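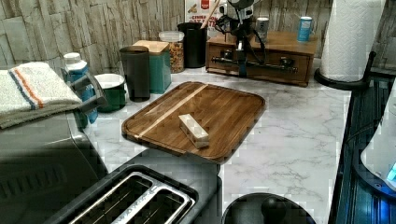
*Wood block on the cutting board, toaster in front.*

# Tenden Cordless Clipper

Sold by Grivaditz Barber Supply. In stock. Ships with charging stand, 4 guards, oil, brush and a blade cover.

We held off on carrying the Tenden for a long time. The sales sheet calls it "the last clipper you will ever buy," and we have a drawer full of last clippers. Nhung Châu, who buys for us, asked for two of them on loan and put them to work in the shop next door before we agreed to list it. What follows is what we think of it after a spring of daily cuts. Where we repeat something the maker says and haven't checked it, we say so.

## What it does well

The motor doesn't bog down in thick hair. That was the main thing we wanted to know, and we tried it on dry, dense hair that had gone a good while between cuts. It kept moving. The Dresex corded clipper still has more push at the bottom of a heavy fade, and if you do nothing but bulk removal all day you should probably keep the cord.

The taper lever is stiff out of the box and loosens to a nice drag within the first week or so. It stays where you put it. On the older Tenden the lever crept open while you worked, and we took back more of those than we care to remember.

It's also easy to clean. Two screws, blade off, brush it out, blade on. Take a picture of the blade position before you take it apart the first time.

## What the box says, and what we say

**"100 minutes of run time."** Fair, as long as the battery is new and you're counting minutes with the switch on. A barber who leaves the clipper humming while talking to the customer will get fewer haircuts out of it than one who doesn't. We haven't had it long enough to say what the battery will be like in its second year, and neither has anyone else selling it.

**"Whisper quiet."** No. It's quieter than the Dresex, and you can talk over it. Children who hate clippers still hate this one.

**"Stays cool all day."** The body does. The blade warms up like any steel blade that rubs on another steel blade. Oil it, and touch it to your own wrist before you do a neckline.

**"Self-sharpening blade."** We've read this on clipper boxes for as long as we've sold clippers. Blades get dull. Ours sends out for sharpening like any other, and replacement sets are on the parts page.

**"Barber designed."** Which barber? We asked twice and got a brochure.

## The guards

You get 4 guards in the box, and we'd call three of them good. They snap on with a metal clip and sit flat. The longest one flexes if you push through thick hair against the grain, and flex means a line you then have to chase. Most people we know who own this clipper ended up using the Palacios long guard in its place. It fits, though Palacios doesn't list it as a match, so don't go to them with a complaint if yours is loose.

Guards from the older Tenden do **not** fit. The tail of the blade is a different width. Tenden's own help line told Nhung they did, so we tried it, and one came off halfway up the back of a head. 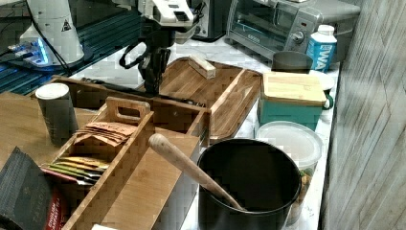
The charging stand is the weak spot of the whole kit. It's light, the contacts are shallow, and if you drop the clipper in at a slight angle it looks seated and isn't charging. Check for the light. You can also skip the stand and plug the cable straight into the bottom of the clipper, which is what we do. It will run while plugged in, even from flat, though the cable is short and you'll be cutting close to the outlet.

## Specs

| | |
|---|---|
| Run time, new battery | 100 minutes (maker's figure) |
| Guards included | 4 |
| Blade | Steel, adjustable, removable |
| Runs while plugged in | Yes |
| Stand | Included |
| Travel case | Sold separately |
| Warranty | 2 years, motor and battery |

The warranty leaves out blades, guards and "cosmetic wear," and that last phrase gets used pretty freely. The coating on the lid does rub off where your thumb sits. Ours started to show it by June. It doesn't hurt the cut.

## Who should buy it

A working barber who wants to get off the cord for fades and cleanup, and who already owns something stronger for the heavy stuff.

If you cut your own hair at home once a month, we'd steer you to something cheaper. You won't notice most of what you're paying for – the lever, the balance, the easy teardown – and the battery will spend its life sitting in a cabinet. The people at Tenden would like us to sell it to home users. They sent us a cardboard display for the purpose, and it's still folded up.

Students ask about it too. Ask your school first. Some still want you to learn on a corded clipper, and we think that's a decent idea.

## Returns

You have 40 days to send it back. It can be used. It can't be full of hair, so please brush it out and wipe the blade before boxing it up. Put the guards in as well; we can't resell or even bench test a kit with half the parts gone, and we'll take the cost of missing pieces out of the refund.

If the clipper rattles right out of the box, try this before you mail it: turn the power screw on the side a hair at a time until the rattle stops, then back it off a touch. Several of the ones that came back to us had nothing else wrong with them.

## Notes from the bench

Edeltraud Gasser handles our repairs and asked that these go on the page:

- Oil before the first use. The blade comes packed in something, but it isn't clipper oil.
- Don't spray disinfectant into the vents. Spray the blade, with the clipper pointing down.
- Don't zero-gap it unless you've done one before. The factory setting is a little wide and that's safer for most hands.
- If you want the blade set closer, write it in the order comments and I'll do it before it ships. No charge.

Replacement blades and the Palacios long guard are listed under Parts. The Tenden trimmer that matches this clipper is a separate item and we don't carry it yet.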